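Ticket: Folding table wobble, spot on top, and two sets of keys
Site: Sutherland, ground floor lounge
Opened by: Senga Guthrie
Opened: 17 May 2018
Status: Open (keys), resolved (wobble)

Senga Guthrie
Hi all! First, thank you for the new table. We love it. It's the perfect size for the spot in front of the green sofa and everybody wants to use it already. Two small problems, though. It rocks a little when you lean on the side away from the sofa, and I can't tell which of the two sets of keys is for the Prasberg cabinet and which is for the mailroom. Neither one has a tag. I tried both in the cabinet this morning and got nowhere with either, but I was in a rush and the cabinet lock is stiff at the best of times.

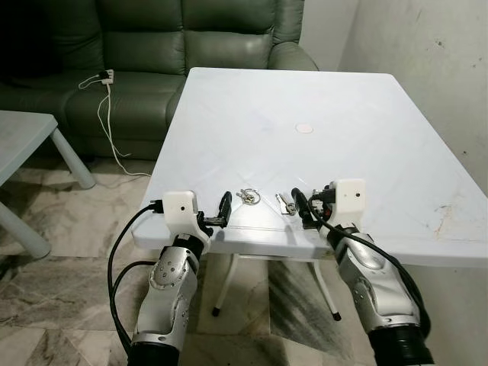
Both sets on the lounge table. The round ring is the one on the left.

Shoaib Mughal
Great, glad the table's a hit! Let's do the wobble first. The Floster folding tables have a screw-in foot on each leg, 4 in all, and they get knocked out of line when the table is carried. Please turn it on its side, wind all the feet fully in, stand it back up, and then wind out only the one that doesn't touch the floor. Marble tile is never perfectly even, so expect to do it again if you move the table.
For the keys, is there a number stamped near the head? Cabinet keys should have one. Mailroom keys are blank.

Senga Guthrie
Did the feet. Took me 8 minutes, including finding somewhere to put the coffee cups, and it's rock solid now!! I pushed on every corner. So pleased.
Haven't looked for numbers yet, need my reading glasses. Lorna was down here too and has a question about the top. 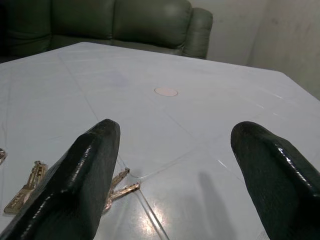
Lorna Gourlay

Me again with the fussy question! There's a little round pinkish-beige spot on the tabletop. I took it for a sticker but I haven't dared pick at it in case it's meant to be there. Does it come off? I'd also like to know what's safe for the gray smudges. I have dish soap and a soft cloth and I'm very ready to use them.

Shoaib Mughal
Dish soap and a soft cloth are exactly right, go for it. Nothing on our setup sheet calls for a round sticker on top, so if it lifts with a fingernail, let it go. If it doesn't, lay a warm damp cloth on it for a bit and try again. Please no scouring pads. Leave the small rectangular label on the front rim where it is, I need that one if we ever order parts.

Senga Guthrie
Back with the glasses. The round ring set has numbers! Tiny, but they're there. The other set is blank, so that must be mailroom. Hooray, halfway.

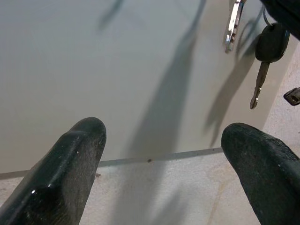

Keys and pale gray panel.

Sorcha Cairns
Jumping in from the front desk. Blank set is definitely mailroom, I walked it over and it opened on the first go. The cabinet is still not playing along with the numbered ones. The key goes all the way in and turns a tiny bit, then stops.

Shoaib Mughal
That helps a lot, thank you! A key that goes in and starts to turn is usually the right key in a dry lock. Puff of graphite, no oil, then work the key in and out for 30 seconds before you turn it. Push the door shut with your other hand while you do it, which takes the pressure off the bolt.
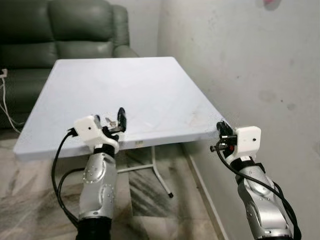
If it still sticks after that, stop there and don't force it. I'd much prefer to swap the lock than dig half a key out of it. I'm ordering two colored tags as well, green for the cabinet and yellow for the mailroom, and Sorcha can hand them over when they arrive.

Sorcha Cairns
Perfect. Graphite is in my desk drawer, I'll try it after lunch and post here.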